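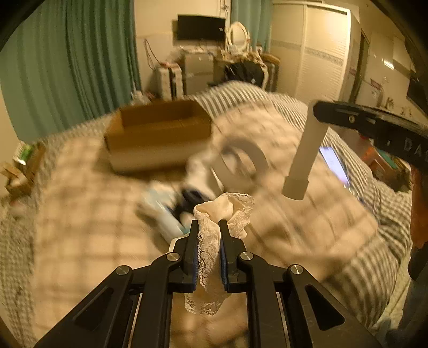
The will was read on the second floor of the Garkarau Savings Building, above a place that sold vacuum bags, and it took four minutes. Aunt Szewczyk had left the house to the county, the piano to the church, and the tablecloth to both of her grandchildren, jointly.

"Jointly," said Gilang Pillai.

"That's the word she used," said the lawyer. "I did ask her about it. She seemed pleased with it."

Chutima Kamolrat, the other grandchild, was already writing something on the back of her parking stub. She had flown in for this. She had eaten a bad sandwich on the plane and paid extra for it, and she did not intend to go home with half a verb.

She wasn't called Aunt Szewczyk for any good reason. She was their grandmother. But she had been an aunt first, to a large and noisy set of nephews, and when the grandchildren came along she saw no point in learning to answer to something new.

The tablecloth had come over from the old country, or else from a department store in Rultmont. The family was split on this. Gilang's side held that it had been made by a great-grandmother over the course of three winters, by candle, during which she lost most of her sight and one fiancé. Chutima's side held that there used to be a price tag. Both sides agreed it had been used once, in September, for a dinner with a bishop, and that the bishop had been given a napkin the size of a bath mat and watched.

After that it went into a drawer. It was taken out to be looked at and put back. Children were allowed to see it if they stood with their hands behind them.

"I'll take it the first year," Chutima said in the parking lot, "and you take it the second."

"Why do you get the first?"

"I came farther."

"I visited her every week."

"You visited her television."

This was unkind and also accurate, so Gilang didn't say anything for a while. He put the box on the hood of his car. It was a shirt box from a store that had closed when they were both in grade school, tied up with the kind of string that comes around bakery cakes. On the lid, in pencil, their grandmother had written 7/30/18 and under that the word NO.

"No what?" said Chutima.

"Just no, I think."

They took it to be appraised, which was Chutima's idea. If they knew what it was worth, one of them could buy the other out like adults. The appraiser worked out of the back of a frame shop called Emura and had a magnifier on a cord around his neck. He spent a long time with it. He turned over a corner and breathed through his nose. Gilang took this for awe. Chutima thought it might be a cold.

"Three hundred dollars," the appraiser said.

"Each?" said Gilang.

"Each what?"

"Never mind."

The fee for the appraisal was $30, and they paid it in halves. Then they stood on the sidewalk with the box between them, both working on the same sum. Half of 300, less 15. Chutima's plane ticket alone had been more than that. So had the suit Gilang bought for the funeral, which he'd thought of at the time as an investment, although he couldn't now remember in what.

"It isn't about the money," said Chutima, who an hour earlier had been quite sure it was.

"She'd have hated three hundred dollars," Gilang said. "She told the insurance people it couldn't be replaced."

"Did they believe her?"

"They sent a form."

They ended up back at the house. The county wouldn't want it until the end of the month, and Gilang still had a key. The church had come for the piano already and left four dents in the carpet and a hymnal. The dining table was still there. It hadn't been left to anyone, and it was too wide for the door. Nobody living could say how it had come in.

Chutima untied the string. They had both remembered the thing as enormous, and they each took an end and backed away from the other with their arms out, and ran out of cloth almost at once. It covered the middle of the table. At either end was a good stretch of bare wood.

"It shrank," said Gilang.

"It was never washed."

"Then we got bigger."

"The table didn't."

They looked at it. It was possible that the bishop had eaten off the bare part. It was possible there hadn't been a bishop. Gilang went to the kitchen and came back with what was left in there, a can of peaches, two forks, and a jar of instant coffee set hard as a brick. He held the peaches over the cloth, then over the bare wood, then over the cloth.

"Don't you dare," said Chutima, and put her hands behind her back.

He set the can down on the wood. They ate standing up, one on each side, leaning well out, passing the peaches around the end of the table so as not to go over the top. It was awkward and the syrup got on his cuff. When they were done she folded the tablecloth in thirds, wrong, and he folded it again, wrong in the other direction, and it went back in the box.

"You can have it the first year," she said.

"I don't want it the first year. What if something happens to it?"

She retied the string. It took her two tries. Then she pushed the box across the table to his side, and he pushed it back.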